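Workbench Tips: Recording Your Own Grab-and-Place Examples Without Losing Your Mind

I've been teaching a small gripper arm to do simple table jobs since December, and I get enough mail about it that I figured the tips page should finally have a section on it. Most of the mail asks about the learning side. I can't help you much there – I use Stirik for the training and mostly leave the settings alone. What I do know is the boring part, which is sitting at a table and recording example after example until your tea goes cold. My current set is 436 of them, all with a cup, and I've made most of the mistakes you can make.

Start with a plain table. My first batch was done on a workbench with a cutting mat, a mug of pencils and a roll of tape in the corner, and the arm got very good at finding the cup as long as the tape was there. I moved the tape one Saturday and it went for thin air! Wipe down a pale tabletop, put one thing on it, and leave the rest bare. You can add clutter later, on purpose, when the easy version works.

Look through the wrist camera before you record anything. It's so tempting to set things up by eye from your chair, but your chair isn't where the arm is looking from. I check that both fingers show at the bottom of the view and that the cup is all in there, rim to base, with some table on every side of it. Then I lock the camera screw and put a dab of nail polish across the joint. If the dab cracks, the camera has moved, and I know to stop and fix it before I waste an afternoon.

Shiny cups are a pain, and I love them anyway. A polished cup picks up whatever is near it, including your shirt. Wear something dull, sit in the same spot each time, and keep the lamp off to one side with a bit of baking parchment clipped in front (well away from the bulb, please). You want soft shadows. A hard shadow looks an awful lot like a second object to a camera that doesn't know any better.

Record both versions of a thing. If the cup is going to have something in it some days and nothing in it other days, you need examples of each, with the cup in much the same spot, so that what's in it is the main thing that changes. I use wrapped candy because it's cheap, it doesn't roll under the fridge, and I can eat the ones that get squashed.

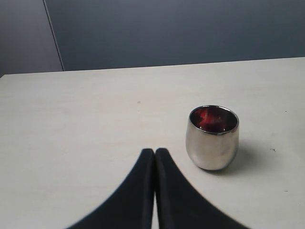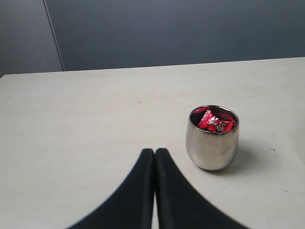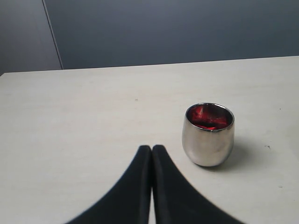 The silver cup on my cream table. Candy is in it in the middle one; the other two show the red inside.

A red-on-red pairing is a good nasty test, by the way. My first checker (a little script called Flodton that sorts the clips into "full" and "empty") did fine with blue candy and then fell apart when I switched to red wrappers. If you're buying a cup just for this, get a plain inside to begin with and save the colored one for round two.

Write the label down before you record. I know, I know. You think you'll remember. I had 94 clips sitting in a folder called "new" and spent a whole evening opening them one by one to see which was which. Now I keep a cheap notebook next to the arm and write the clip number, what's in the cup, and where the cup stands. I use a simple left, middle or right for that. Anything fancier and I get sloppy by the second page.

Don't throw out the fumbles right away. Put them in their own folder. A clip where the fingers bump the rim shouldn't go in with the good ones, but I've gone back to mine plenty of times to work out why the arm keeps coming in too low. Clips where you sneezed and yanked the controller can go in the trash.

Take breaks! I do nine clips, then get up and stretch. My hands get lazy after that and every approach starts to look the same, straight in from the same side, and then that's the only way the arm ever learns to do it. When I sit back down I start from a different spot.

Last one for now: back up before you tidy. My whole folder is 1292 files counting the notes and the fumbles, and I once dragged half of it into the wrong place while "cleaning up." I keep one copy on the computer and one on a stick in the kitchen drawer with the takeout menus.

Next time I'll get into clamps, and which kind of rubber feet stop the arm from creeping across the table.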